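The price of a waiting room
By Citlali Magaña
May 30, 2018

When I moved to Etlow nine years ago, I had a cough that did not go away, and a neighbour told me to go to the walk-in clinic on Ledesma Street. I had no papers from my new employer yet and no insurance card. The nurse listened to my chest, gave me an inhaler and asked me to pay what I could. I paid very little. I have thought of that nurse many times this spring, while our council has discussed whether the clinic should close.

The proposal is simple to explain. From next year the town would stop its grant to the clinic, and the patients would be sent to the new health centre in Markora. The centre is modern and it has longer opening hours. I have visited it and I have nothing bad to say about the doctors there. My objection is to the idea that the two places do the same work.

A person with insurance, a car and a boss who allows a free morning can go to Markora without much trouble. A person without these things must take the bus to Trandside, wait, and take a second bus. I made this journey in April with my daughter, who had an ear infection, and it took us almost three hours to go and come back. For a woman who cleans offices and is paid by the hour, this is half a day's wages before she has seen anyone.
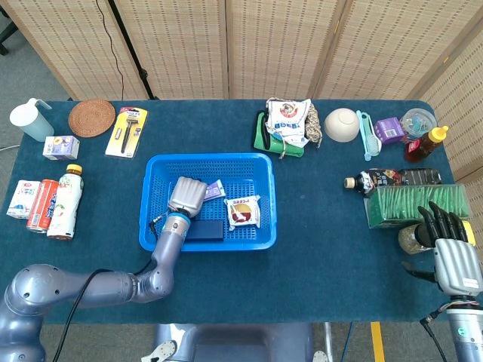
Then there is the question of the fee. The centre asks patients without insurance for a deposit of 69 dollars at the first visit. It can be returned later, if the forms are correct and the income is low enough. I understand why a large institution needs such rules. But many people I know do not have that money in the last week of the month, and they will do what I would have done. They will stay at home and hope that it passes.

Sometimes it passes. Sometimes it becomes a night in hospital, and that bill is paid in the end by all of us, or it is never paid and follows the family for years. My former colleague still owes money for a kidney infection which began as something a clinic could treat in ten minutes.

The council says that the clinic had 1126 visits last year and that this is too few for a building of its own. I find this a strange argument. Etlow is a small town, and these were mostly people who had no other door to knock on. If the building is too expensive, let the clinic use two rooms in the old library, which have stood available since the archive was moved. I have suggested this in a letter and I have received a polite answer which did not mention the rooms.

I am not against saving money. I pay my taxes here and I would like the roads to be repaired too. I only ask that the council count the bus journeys, the lost wages and the deposits when it counts what will be saved, and that it invite some of the patients to speak before the vote. Most of them work in the evening, so the meeting should be held in the morning.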